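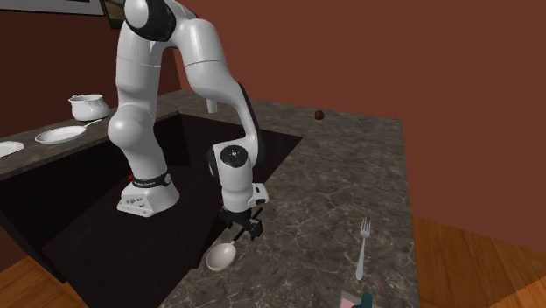
Session 4: Clothing as a Message in Coverage of Public Figures

Reading for this session: the Derkelville packet, pages 2 to 17. Bring it to class, because we will mark it up together.

Where we are

Last session dealt with the posed handshake and who decides where people stand. Today we move to what they wear. Most of you will have to write about this sooner or later, often on short notice and from a wire photo. The notes below cover the lecture, the case and the written work.

1. Three kinds of clothing story

The literal message. The garment has words, a flag, a ribbon or a campaign button on it. The reporter can quote it. The only open question is who it was meant for.

The coded message. The color, designer or country of origin is taken to mean something. A guest wears the host's national color, or a coat from a factory in a swing district. Sometimes the press office points this out in advance, and sometimes the reporter works it out alone. Readers should be told which one it was.

The accidental message. Nothing was meant, or nothing can be shown to have been meant, but people read something into it anyway. Old photos get placed next to new ones. Most of the mistakes we will look at are of this kind.

A story can slide from one kind to another during a single afternoon. Write down the time of each claim as you collect it.

2. Case: the gray coat at Grodau

Sieglinde Strobel was the wife of the regional premier when she attended the opening of the Grodau trade talks in March. She wore a long gray coat with a line of stitched text along the hem. The text was in small script and could not be read in the first photos. By noon, accounts were claiming it was a line from a protest song. By 3 p.m. the Sperling, the evening paper, had a headline that treated the claim as settled.

The text was the name of the workshop in Nerach that made the coat, repeated along the hem. The workshop put it on everything it sold.

The Sperling ran a correction the next morning on an inside page. Its original story had drawn 1,227 comments, and the packet reprints a selection of them. Look at how many of the later ones argue with each other about the song and leave the coat out altogether.

The packet has the first story, the correction, a statement from the premier's press officer, Hartmut Grube, and a column by Neema Ondieki that ran at the end of that week. Read them in that order.

3. Points to notice in the packet

The first story says the coat "appeared to carry" the lyric. The headline drops "appeared." Reporters usually don't write their own headlines, but they can ask to see them.

Two sources are cited. One is a post, and the other is a second post quoting the first. That counts as one source.

No one called Grube until after the story was up. His statement complains about this, and he has a point, although his office then took most of the evening to answer a simple question about the coat. A fast, dull reply at noon would probably have ended it.

Ondieki's column makes a different argument. She says the talks covered fishing rights and customs fees, and that Strobel had given a short speech on port safety that no paper quoted. You don't have to agree with her that clothing should be left out of political coverage. You should be able to say what was left out to make room for it.

4. The comparison story

A large share of this coverage works by comparison: this spouse against the last one, this visit against an earlier visit. Comparison is a fair tool. It also lets a writer suggest a motive without stating one. If you write "drew comparisons to," say who drew them. If the answer is a handful of accounts, say that, or leave it out.

Check the older event as carefully as the new one. The details of a well-known incident drift over the years -- the wording changes, the place changes, the explanation given afterward gets merged with the explanation guessed at the time. Go back to the first reports.

Watch also for what gets compared. Lutz Ostermann, who covered the Derkelville council for many years, wore the same brown jacket to every meeting and wrote often about the mayor's scarves. His own piece on this is at the back of the packet. It is short and worth reading.

5. Working rules for this course

Describe the garment before you interpret it.
Quote any text on it exactly, including spelling. If you can't read it, write that you can't.
Ask the press office two things: who made it, and whether it was chosen for the occasion.
Keep "said," "posted" and "suggested" apart.
Put the purpose of the event in the first 4 sentences.
No guesses about a marriage, a mood or a state of health from a coat.

6. Written work

Rewrite the first Sperling story using only what was known at noon. Keep to one page. Then add a short note on what you would have told your editor if asked why you didn't have the song angle.

Hand it in on paper at the start of the next session. Late work goes to Aslı Öztürkmen in the department office, and she will stamp it with the time.

Next session: captions. Read the second half of the packet, and find one caption in a local paper that says more than its photo shows. Bring the whole page it was printed on.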